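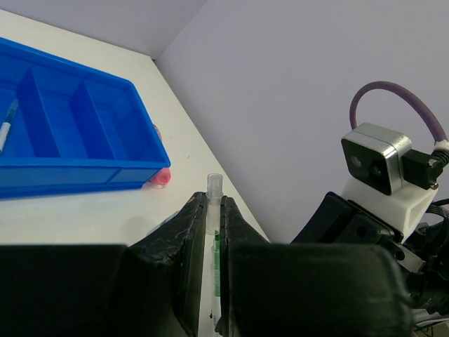 Home | Features | Workshop | Opinion | Archive | Subscribe

The Syringe That Would Not Stay Up

December 12, 2023

The fault was reported to the workshop in Plerthorpe with one sentence: "Arm drops the syringe sometimes." The word "sometimes" cost the team most of a spring.

The work itself sounds easy. Two arms stand at one table. A tray with compartments is between them, and small objects must be picked up, turned upright and put back in the right place. Kismont, the company that runs the workshop, wants to sell such a table to small laboratories, where people spend many hours sorting things that are long, thin and light. For the tests they use plastic syringes without needles, and also pens and markers, which have a similar shape and can be bought in any shop.

In May the arms had been doing this work for several weeks, and everybody was rather satisfied. Then the syringes began to slip. The fingers closed, the arm lifted, and somewhere on the way the barrel slid down between the pads or turned slowly to one side. With the markers it never happened. The log said each time that the grip was good.

I visited Plerthorpe twice for this article. On the first visit the engineers believed in a software problem. It was a reasonable idea. The gripper decides that it holds something when the motor current rises above a limit, and somebody had changed this limit a short time before. They put the old value back. The syringes fell as before.

After this they suspected the camera at the wrist. Clear plastic is difficult for any camera, and it is possible that the arm simply took the barrel at a wrong height. They wrapped some barrels with paper tape to make them easy to see. The taped syringes stayed up beautifully. For two days the case was considered closed, and a new camera was ordered from Teuber, the supplier.

The mistake in this reasoning is simple to see from my chair. Tape makes a syringe visible, but it also makes it rough. It was one of the younger technicians who asked if anyone had tried tape on the fingers instead. They tried it with clear syringes and the old camera. In a series of 100 lifts the arm dropped 2. Before, with the bare pads, it had completed only 60 of 100.

So the problem was the pads. They had been rubbed by the tray walls so many times that the surface was no longer the same everywhere. Some places were still rough, others had become smooth and a little shiny. A marker is thick enough to touch the pad over a wide area. A thin barrel touches only a narrow line, and if this line falls on a smooth place, there is very little friction. The motor feels the pressure all the same and reports success.

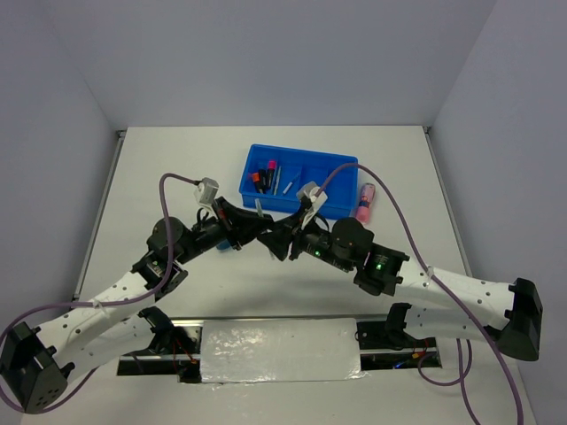

Both grippers at the front of the blue tray, with pens and markers in its compartments.

What interests me more is the safety part, and here the company was open with me. The table was planned so that one arm can hand an object to the other. During this movement the two grippers are very close. When a syringe slipped at that moment, the second arm closed its fingers on the fingers of the first. The arms are not strong, and the damage was small, one bent screw. But a person had been standing with a hand near the tray to catch the falling syringe, as all of them had begun to do. This habit was never written down in any procedure. It had grown by itself in the weeks when the fault was called "sometimes."

Kismont has now forbidden hands over the table while the motors have power. The software also checks the width between the fingers through the whole lift, and it stops both arms if this width changes. Pads are inspected every morning under a lamp, and the worn ones go into a box with the date on it. The box was already half full when I came the second time.

A laboratory in Sellton will receive the first table next year. I asked if the customer had been told about the dropped syringes. Yes, I was told, and the customer's only question was the price of new pads.

The camera from Teuber has also arrived. It is still in its carton on the shelf.

We use cookies to remember your settings and to count visits. By continuing to read you accept our cookie policy. Accept | Manage settings

Comments (4)

gearlash: We had the same thing with rubber feet on a bottle handler. Changed the controller, changed the cable, then somebody cleaned the feet with alcohol and it was fine for a month.

M_in_the_lab: The hand near the tray is the real story. I have seen people do this with much bigger machines.

tollbridge44: What material are the pads? The article does not say.

gearlash: @tollbridge44 I would like to know too. Ours were silicone and they went shiny very fast.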